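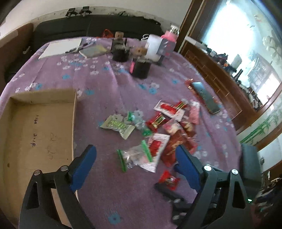

Packing for the Nullatis swap again and I'm stuck on the same thing as last year: do you sort first or just fill the box and fix it after? I tip everything out on the purple flowery tablecloth because I can stand up and see the lot, and this time I'm using a shallow cardboard box that already has handwriting on the base, which I'll cover with a bit of brown paper. My swap partner is in Prernside, more than 3,000 km from me, so whatever goes in is going to get thrown around a fair bit. The mix is all small wrapped things, a couple of green ones, some white packets with the red panel, and the red ones with the black and gold that I always want to keep for myself. Last year I put it all in one big zip bag and my partner was very nice about it but I could tell it arrived looking like the bottom of a handbag! So I'd like it to look like somebody meant it this time. Rows? Colours? Flavours? Help.

Filed under: Swaps & Parcels > Packing & Posting > Sweet stuff

biscuit_tin_bev wrote:
Fill first, fuss later. I've done the Nullatis every May since it started and I've never once sorted by anything. Chuck it in, give the box a shake, see where the holes are and top it up. If you line it all up in rows it only has to go over one speed hump outside the depot and you're back to a pile anyway.

wattlegully wrote:
Disagree with Bev, sorry Bev. A shake is fine for hard lollies but anything in a pillow packet with air in it will ride up to the top and the little twisty ones go to the bottom, so the person opens it and thinks they got a box of one thing. I do rows, flat packets standing on their edge like records in a crate. They hold each other up. And it looks lovely when the lid comes off, which is half the fun for the other end!!

biscuit_tin_bev wrote:
Records in a crate only works if the crate is full. How deep is this box?

Original poster wrote:
Not deep at all, it's a long low thing. Weighed a trial fill on the kitchen scales and it was 317 grams with the box, so I've got room to move before it tips into the next postage bracket. I had a go at wattlegully's rows after tea, then gave up and had a go at Bev's method, and I think I've ended up with neither. There's still bare cardboard between things and I haven't settled which of the ones on the cloth are going in. Do I keep adding, or find a smaller box? Also is it weird to have so many reds in there?

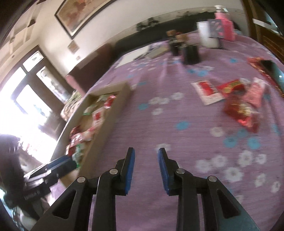

Keep the box, add more. I wouldn't go smaller, you'll only have to bend something to get it in. What I'd do is push everything up to one end nice and snug, then see what length you've got left over and fill that with one decent thing - a packet of tea, a folded tea towel, a little notebook. Takes up the slack and doesn't weigh much. Mine last time had a tea towel from the Bresimcombe show and my partner liked that more than the chocolate.

wattlegully wrote:
Ooh yes to the tea towel. And no it's not weird having the reds together, but I'd spread them out. If all the reds are at one end it looks like you ran out of ideas by the middle. Red, white, green, red, white, green. Trust me.

biscuit_tin_bev wrote:
It's a box of lollies, not a wedding.

wattlegully wrote:
Says the woman who shakes hers.

saltbush_and_co wrote:
Can I put in a word for paper? I get the shredded stuff from Krūmiņa (the gift wrap shop, they do a 133 gram bag, and one bag does me for ages). Handful underneath, handful on top, close it up. It covers any writing on the bottom too so you can skip the brown paper. Downside is it gets EVERYWHERE. I was finding it in the car at Christmas.

biscuit_tin_bev wrote:
Please don't send people shredded paper. I got a box full of it one year and the dog ate a good part of it. Tissue does the same job and you can lift it out in one go.

Original poster wrote:
OK, tissue I've got, there's a drawer of it saved from birthdays. Going with everything pushed up one end, tea towel in the gap, tissue over the top, and I'll mix the reds through because I do think wattlegully is right about that (sorry Bev). Still deciding whether a lid made from another box needs tape all the way round or just at the corners?

saltbush_and_co wrote:
All the way round. Then round again.

biscuit_tin_bev wrote:
For once we agree on something. And put the address on the inside as well, in case the label comes off.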